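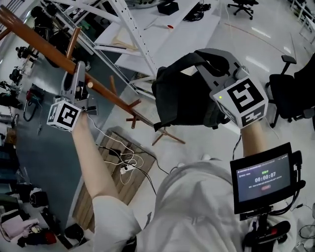 Rig Technician, Handheld Gripper Station

Ilodeck, Flemville
Full time, on site
Reports to: Junaid Paracha, station lead
Start: February

About the job

Ilodeck records people doing ordinary household jobs with a pair of handheld grippers. The recordings are used to train robot arms to do the same jobs. An operator holds one gripper in each hand, works through a task such as hanging clothes on a coat rack, and watches a small screen that shows whether the recording is running and for how long.

We are hiring one technician to look after the station where this is done. You will set the equipment up in the morning, keep it working through the day, and repair it when it breaks. Most of the repairs are small. Gripper pads wear out, cables go bad at the plug, marker cubes get knocked, and screws back out. A few are harder and take an afternoon at the bench.

The job has been shared among the operators until now, and the station has grown past what that can support. You would be the first person here whose main work is the equipment.

What the station consists of

Each rig has a left gripper and a right gripper, a marker cube on each gripper, a display on a stalk in front of the operator, a start and stop button, and the cabling that ties these together. The cubes carry printed black and white patterns. The software finds the patterns in the video and works out where each gripper is and which way it is turned. If a cube has shifted on its mount, the recording looks fine to the eye and is no good for training, so a large part of this job is checking things that look all right.

We own 6 complete rigs. The recording area also has floor-level power, charging leads, tripods, shelving, and a changing set of props: furniture, clothing, bags, boxes. The props are your concern only as far as they get in the way of the equipment or damage it.

A normal day

The station opens at 8:00 a.m. and operators start an hour later. In that first hour you will:

Take the rigs off charge and check that each one powers up.

Open and close every gripper by hand through its full travel. Feel for grit, sticking, or side play in the jaws.

Look at the pads. Replace any that are torn, glazed, or lifting at a corner.

Check every face of each cube for scuffs, lifted print, tape residue, and glare. Press on the cube. It should not move.

Run the calibration on each rig and write the result in the station log. A rig that fails twice goes to the bench and stays there until the fault is found.

Make a short test recording, play it back, and confirm that both cubes are tracked for its whole length.

Walk the floor. Route cables out of the operator's path and see that the power strips are sitting flat with no strain on the plugs.

Once recording starts you will be on call in the same room. Operators will bring you problems as they come up, and some will not know they have a problem. We would like you to look over the incoming recordings a few times each shift and catch dropouts early. When a rig has to be swapped in the middle of a task, the operator stops, you hand over a spare that has already been calibrated, and the task is started again from the beginning. We do not patch two recordings together.

At the end of the shift you put the rigs back on charge, copy the log to the shared drive, and tag anything that needs work. Operators leave notes on a clipboard by the charging shelf. Read them the same day.

Scheduled maintenance

Pads are changed on a fixed schedule even when they look usable. The full set of fasteners on each rig is checked and retightened every 12 shifts. Cubes are taken off, cleaned, reseated, and measured at the same time. The procedure for reseating is 9 pages long and you will be trained on it before you do one alone. We would also like you to rewrite it. It was put together by several people and it repeats itself in places and leaves things out in others. The section on the right-hand mount still refers to a bracket we stopped using.

You will keep the spare parts drawer stocked. Most gripper parts are printed in house, and you will run the printers for your own parts. Springs, bearings, cable assemblies, and screens are ordered from outside, and screens have the longest wait. Keep at least one ahead.

Repair

Common faults, so that you know what you would be dealing with:

Jaw does not return fully. Usually fabric lint in the slide. Clothing tasks are the worst for this, and dark fleece is the worst of the clothing.

Tracking drops out when the hand turns over. May be glare on a cube face, a dirty lens, or an operator wearing a sleeve that rides up over the cube. Check all of them before you open anything.

Screen goes dark while the recording continues. Almost always the connector behind the display. The operator should stop and call you.

Screen shows the timer running but no file is saved. Take the rig out of use and tell Junaid. Do not restart it. He wants the unit as it was when it failed.

Button needs two presses. Replace the button. Cleaning it buys a week at most.

Left and right grippers drift apart in the data over a shift. This one is still open. We suspect the mount on the left side and have a test plan that you would take over.

What we need from you

You have maintained or repaired small electromechanical equipment for a living or something close to it. Copiers, bicycles with electronic shifting, medical carts, camera gear, vending machines, lab instruments, and stage equipment all count. We care about how you find a fault and how you record what you did.

You can solder a connector that holds. You can use calipers and read a simple drawing. You are comfortable enough at a Linux command line to run a script, read the output, and copy files to where they belong. You do not need to write code.

You write things down as you go. The log is used by people who were not in the room, and "fixed gripper" is not a useful entry. Which rig, which hand, what was wrong, what you changed, and what the calibration read afterward.

You can tell an operator, politely, to stop in the middle of a good run.

Useful but not required

Experience with 3D printing beyond the hobby level
Some knowledge of camera calibration or motion tracking
Reading knowledge of Chinese, for the on-screen text on some of our equipment
Having worn a body rig or harness yourself for a full shift

Physical side of the work

You will be on your feet for much of the day and on your knees for part of it, as a lot of the power and cabling is at floor level. You will lift boxes and move furniture, with help for the larger pieces. The rigs are worn or held for calibration, so you will spend some time with one on. If any of this is a difficulty, tell us in your application and we will talk about how the work could be arranged. The bench has an adjustable-height top.

Pay and terms

$33 an hour, paid every other week. Overtime is rare and is paid at time and a half. Health insurance begins on your first day. There is a trial period, at the end of which you and Junaid sit down and go over the log together. Training is on the clock. We supply tools, and if you prefer your own, we will replace anything that breaks in use here.

The station closes at 5:00 p.m. There is no night or weekend call. If a rig fails after you have gone home, it is tagged and waits for you.

How to apply

Send a resume and a short account of one repair you did that took longer than it should have. Tell us what the symptom was, what you thought it was at first, and what it was in the end. One page is enough. Photos of the repair are welcome. We do not need a cover letter.

Applications go to the Ilodeck front office in Flemville, by mail or in person, marked "Rig Technician." We read them as they come in and will close the listing when the job is filled.

People we want to meet will be asked to spend a morning at the station. You will be given a rig with a fault in it, a bench, the parts drawer, and as much time as you want up to lunch. Ask questions while you work. You will be paid for the morning at the rate above whether or not we go further.

Questions about the work itself should be addressed to Junaid Paracha at the same office. He is usually at the station and answers messages after the operators have finished for the day.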